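Nuvard open day at Clulthorpe, anyone else go?

ksagarwal
Posted 9/10/22
Went this morning with Sofia Teixeira from work. Free parking, sign in at the desk, then you wait for your group. We were in the 11:00 one. The part I wanted was the dish handling cell, arm with a two-finger gripper. View from the wrist: 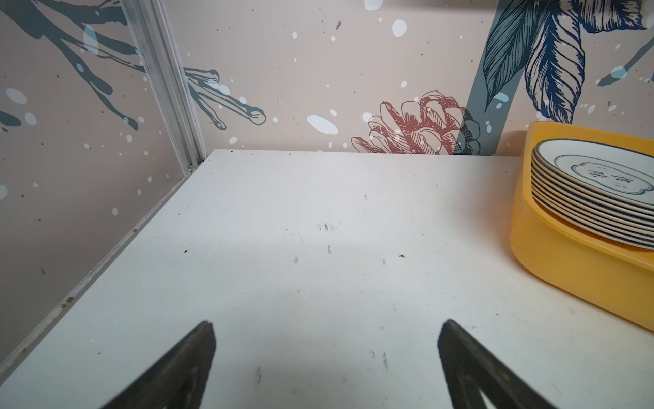
Re: Nuvard open day at Clulthorpe
leonor_b
Is that a yellow dish rack? The plates look like restaurant ware with the blue rims. Did they say what cycle time they get?

Re: Nuvard open day at Clulthorpe
ksagarwal
42 seconds a plate, according to the guy running it. He said they want 7.

Re: Nuvard open day at Clulthorpe
zmazurek
42 is too slow to be worth showing. Zotbridge had a suction cup on flat plates in April and it was a lot quicker.

Re: Nuvard open day at Clulthorpe
leonor_b
Disagree. Suction is fine until you hand it a bowl. I'd take slow fingers.

Re: Nuvard open day at Clulthorpe
zmazurek
Then change the tool for bowls. A restaurant with 300 covers can't wait on that thing.

Re: Nuvard open day at Clulthorpe
ksagarwal
They do another tour next month, email the front desk to get on the list.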